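Keeping Dust and Allergens Down in the Bedroom

Updated March 12, 2018

House dust mites feed on shed skin and live wherever fabric holds moisture. Their droppings are a common trigger for asthma and year-round nasal allergy. The measures below reduce exposure. They do not replace prescribed medication, and an inhaler schedule should not be changed without talking to the prescriber.

Humidity
Mites absorb water from the air and do poorly when it is dry. Keep indoor relative humidity below 50 percent. A basic hygrometer is enough for home use. Place it away from the window and the bathroom door, and read it morning and evening. In August, an upstairs room with the windows open can stay above the limit all day. Close the windows and run a dehumidifier or air conditioner. Empty the tank daily and rinse it with plain water.

Bedding
Wash sheets and pillowcases weekly at 130 degrees F or hotter. Check the water at the machine, as many heaters are set lower. Items that cannot take hot water can be tumbled dry on high heat, if the care label allows, then washed cold to remove the allergen. Fit zippered mite-proof covers to the mattress and to every pillow. Wipe the covers when the sheets are changed.

Floors and surfaces
Vacuum with a sealed machine and a HEPA filter. Go over each strip of carpet 3 times, slowly. The person with asthma should be out of the room during the work and for 2 hours afterward. Dust before vacuuming, with a damp cloth. Dry dusting puts particles back into the air. Rinse the cloth between surfaces and wash it after use. Avoid scented sprays, which can irritate the airways.
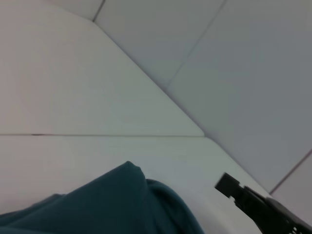
Tutelness writes that microfiber cloths washed with fabric softener stopped picking up dust after a few cycles, and that leaving the softener out and drying on low fixed the problem. This agrees with most care labels. Softener leaves a coating on the fibers.

Filters
Check furnace filters monthly in the heating season and replace them when gray. Use the highest MERV rating the blower is designed for. Write the installation date on the cardboard edge with a marker.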